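Sorting and storing seasoning packets, sauce sachets and spout pouches

Packets pile up faster than jars. A jar has a place on the shelf and you see it when you open the door. A packet slides behind the rice and stays there until it is out of date. The method on this page is the one I use for my own cupboard, and it takes less than an hour the first time. After that it is a quick job in November and again in early summer.

Start by taking everything out. Clear a table or a large cutting board, a light-colored one if you have it, and go through the packets on that. Small sachets are easy to lose on a patterned cloth. Pick each one up by the top seal so you don't squeeze the contents, and look along the seams for sticky spots. Anything that leaks goes in the trash, and whatever was lying next to it gets wiped.
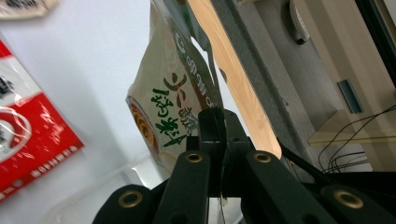
Soft bag held by the top seal, with more packaging on the white surface beside it.

Make four groups: dry powders and dips, oily or wet sauces, pouches with a screw cap, and soft bags of anything else. Don't sort by brand or by dish yet. Wet and dry should be kept apart from the start, for the simple reason that one split sauce sachet will ruin a whole box of powders.

Check the dates next. On most sachets the date is stamped on the back or pressed into the end seal, where it can be hard to read. Tilt the packet under a lamp and the stamped figures show up better. On imported packets the order is often year, month, day. Some give only the day of packing and a shelf life in months, so you have to do the sum yourself. Write the result on a strip of masking tape and put it on the front.

If the writing is in a language you don't read, a phone translation app will do for the name and the cooking directions. Write two or three words on the tape: "spicy dip," "noodle sauce," "soup base." Don't cover the ingredients. Someone in the house may need to check them for peanuts or sesame. 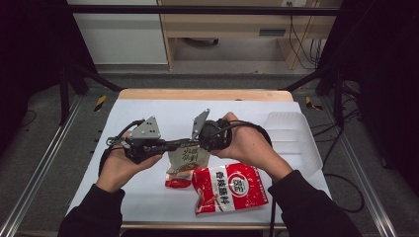 Once the labels are on, stand the packets upright like cards in a file, front side facing you, oldest date at the front. Lying flat in a stack, only the top one ever gets used. A narrow box works better than a wide one. I have two of the small Kidimix bins, which take sachets up to 11 cm wide without bending them. A shoebox cut down to half height does the same thing and costs nothing.

A few notes on the box:

Put the large packets at the back and the small ones in front – otherwise the small ones disappear.
Line the bottom with a paper towel and change it when it gets greasy.
Leave a little room. If you have to pull hard to get a packet out, the box is too full.
Opened powders should be folded over twice and clipped. The short Bekthorpe clips hold well on thin foil. Clothespins are fine too.

Opened sauce sachets don't go back in the box at all. Squeeze what is left into a small lidded jar, label it and keep it in the refrigerator.

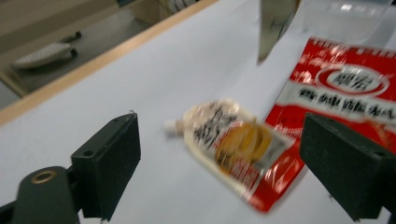
Page last changed: 08/07/2022

Spout pouches need their own spot. They are heavier than sachets and the cap can catch on thin foil. Keep unopened ones upright in a mug or a cut-off carton, cap up. After opening, wipe the thread of the spout with a damp cloth before you screw the cap back on, or the sauce dries there and the cap sticks. If it has already stuck, hold just the cap under warm water for a minute and try again with a rubber glove.

To get the last of the sauce out, lay the pouch flat and push from the bottom seam toward the spout with the back of a butter knife. Roll up the empty part as you go and clip it.

Readers have asked whether sachets can be frozen. I don't do it. The seals on some of them get brittle.

Keep the box away from the stove and out of the cupboard above the dishwasher. A low shelf on an outside wall is usually the coolest place in the kitchen.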